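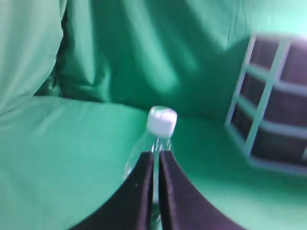
The bottle with the white cap, between the fingers.

Fiction > Short Reads > Machines & Money

Laiba Minhas had the spreadsheet open before her coat was off. "Two arms," she said. "Two! If we go with Khurana for the stands and skip the extended service plan, we can have two."

Sajib Sultana was still watching the monitor, where the fingers had the bottle between them. He loved this part. He had been at Wudville since seven in the morning and he still loved it.

"How much is left over?"

"1287 dollars."

"For everything else?"

"For everything else." She was beaming. "Spare fingers, cables, cloth, a desk lamp that doesn't flicker. And Lakitz wants 80 for each pair of fingers, so that's a lot of fingers, Sajib."

He pulled up a chair. They had been borrowing time on one arm since March, and he kept a list on the back of an envelope of what they'd do with their own – caps, handles, drawers, shelves, the whole kitchen someday. He read it to her again and she typed every line into column F, even the silly ones. 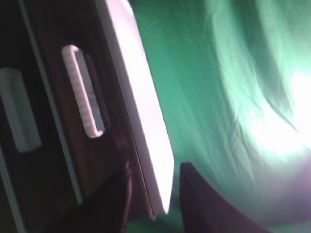 Arville Home Robotics Club – Planning and Purchasing

"Drawers are going to eat the fingers," Sajib said. "Look how close it gets to that corner."

"So budget four pairs."

"Six."

"Five, and I get my lamp."

They shook on it. Laiba changed the cell and the total at the bottom went from black to a slightly worried orange, and she laughed out loud (she had set up the colors herself and was very proud of them). Then she scrolled back up to the top and just looked at the line that said ARM, QTY 2.

"My grandfather bought a lathe in 1965," she said. "He wrote the price on the wall of his shop, so he'd see it every day."

Sajib found a marker in the drawer and held it out to her.

"Which wall?" she said.

We use cookies to remember your reading preferences. Accept | Settings

Back to top | Contact the editors | © Arville Short Reads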